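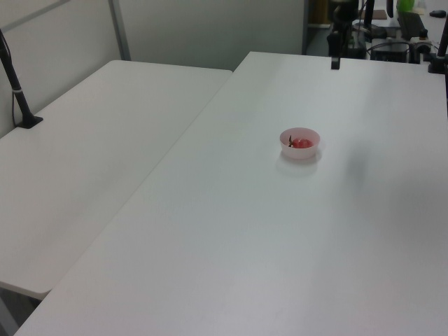
**Todidbridge Debate Planning Group**
Minutes of the meeting held August 21, 2023, in the upstairs room at Jarmont Hall

Present: chair, secretary, moderator, hall manager, two members from the high school civics program, one member from the library. Apologies were received from the member handling press.

The meeting was called to order at 6:30 p.m.

## 1. Minutes of the July meeting

Approved with one correction. Under item 3, "opening remarks" should read "closing remarks." The group had agreed to drop opening remarks, and the July minutes said the reverse.

## 2. Candidates

All five candidates for mayor have now replied in writing. Four accepted without conditions. The fifth accepted but asked to see the questions in advance. The moderator is against this. The chair pointed out that the rules sent out in July already say that candidates will be given the topics and not the wording.

There was some discussion of whether the list of topics should be made more detailed to meet the request partway. The library member thought "roads and parking" and "town budget" were clear enough. The moderator said that a longer list would start to look like a list of questions.

**Decided:** The topic list stays as it is and goes to all the candidates on the same day. The secretary will write to the fifth candidate and enclose another copy of the rules.

One of the campaigns also asked whether a staff member may stand in the wings. The hall manager said the wings are needed for the curtain and the sound desk. Campaign staff will have reserved seats in the second row.

## 3. Format

The moderator circulated a revised running order:

- Welcome and rules, read by the chair
- Prepared questions, each candidate answering in turn
- Break
- Questions from residents
- Closing remarks, drawn by lot

Answers will be held to 90 seconds. Rebuttals caused most of the trouble last time, when two candidates talked over each other for most of the second half and people at the back started to leave. The moderator proposed that a candidate may use a rebuttal only if mentioned by name, and only once on each topic. The civics members asked who decides whether a candidate has been mentioned if it is done indirectly ("a certain person at this table"). The moderator will decide, and the ruling will not be debated on stage.

Muting of microphones was discussed at length. The chair is in favor of it. The library member felt that the audience should be able to hear how candidates behave, including when they behave badly. The moderator would like to have the option but hopes not to use it.

**Decided:** Microphones will be left on during answers. They may be muted after one spoken warning. This will be added to the rules and read out at the start. Vote was 5 in favor, 1 against, 1 abstaining.

## 4. Questions from residents

The library reported that 127 questions have been handed in through the box at the front desk and the online form. Many cover the same ground. The largest group concerns the river bridge closure, followed by school bus routes and the sale of the old depot. A small number were aimed at one candidate's family and have been set aside.

The civics members will sort the rest by topic and combine those that repeat each other. They will not rewrite questions except for spelling and length. The moderator will make the final choice from the sorted list.

It was asked whether residents should read their own questions. Last time several people gave speeches. It was agreed that the moderator will read them, giving the first name and street only if the resident has said yes on the form.

## 5. Hall and seating

The hall manager confirmed that the main room is set for 200. This includes the second row for campaign staff and the spaces at the side for wheelchairs. The balcony will stay closed because the railing work is not finished.

Tickets will be free and limited to two per household. The lobby will have a speaker so that people without tickets can listen. The hall manager asked that no signs or banners be brought past the lobby doors. Buttons and T-shirts are allowed.

## 6. Sound and recording

Tornero has sent a quote for microphones, the sound desk and one operator. It is higher than the last one because of the extra microphones. The chair will ask whether the price changes if the hall's own stands are used. Provided the new quote is no higher, the chair may accept it without coming back to the group.

The recording will be posted in full on the library website. Campaigns may link to it. The group will not supply shorter clips.

## 7. Printing

Manninen will print the tickets and a single-sheet program. The program needs to be with them 21 days before the event. Candidate statements are limited to 75 words. Any statement that runs over will be cut at the last full sentence within the limit, and candidates have been told so. Two statements are still missing.

## 8. Other business

A resident wrote to ask whether the group supports any candidate. The secretary will reply that it does not, and that members may not display yard signs until after the vote. One member said that their spouse had put one up. It was agreed that it should come down or that the member should step back from choosing questions. The member will report back.

The hall manager asked people to use the side door after 9:00 p.m.

## Actions

- Secretary: letter to fifth candidate; topic list to all; reply to resident
- Chair: Tornero quote
- Moderator: revised rules with microphone wording
- Civics members: sorted question list
- Library: reminder to campaigns about missing statements

The meeting closed at 8:10 p.m. The date of the next meeting will be sent by email once the hall calendar is confirmed.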